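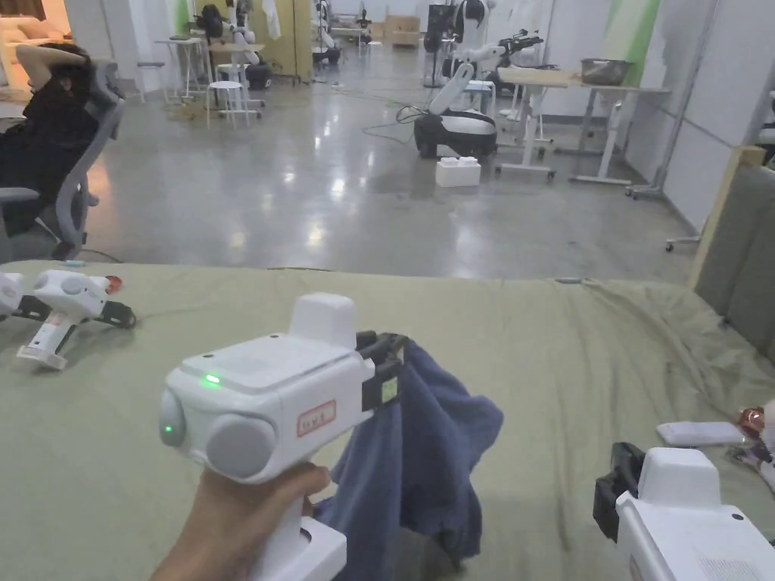
Maintained by Desta Kahsay
Last updated February 22, 2019

Manov Parish Register Transcriptions: README

Scope

Transcribed entries from the baptism, marriage and burial registers of the Havska congregation, plus the minutes of its mission fund. Sermons and private letters are left out. The original books stay at the Drirkar reading room and can be seen there on request.

Files

registers.csv holds one row per entry. minutes.txt holds the fund minutes in page order. places.csv maps old spellings of place names to current ones. All files are UTF-8 with Unix line endings.

Fields in registers.csv

book: short code for the volume
page: page number as written, including repeats
type: B, M or D
date_written: date exactly as it appears
date_iso: converted date, blank if any part is missing
names: surname first, semicolon between persons
officiant: as signed
note: transcriber remarks in square brackets

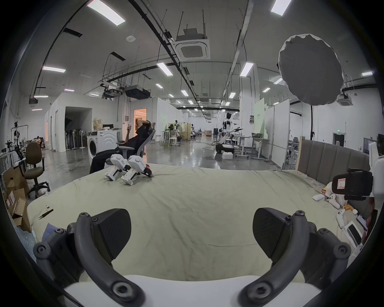 Transcription rules

Spelling is kept as written. Abbreviations are expanded only in the note field. Crossed-out words are marked with a tilde on each side. Unreadable text is entered as a question mark, one per word. Each page was read by 2 transcribers, and differences were settled against the book.

Known problems

Book K2 has 16 pages with water damage along the inner margin. Officiant is often blank there. Two marriages are entered twice under different dates; both rows are kept. The Kinyua mission pages use a separate numbering, so sort by book before page.

Access

Entries less than 50 years old are withheld. Free for family and congregation research. Corrections should give book, page and the proposed reading. The next release is planned for August.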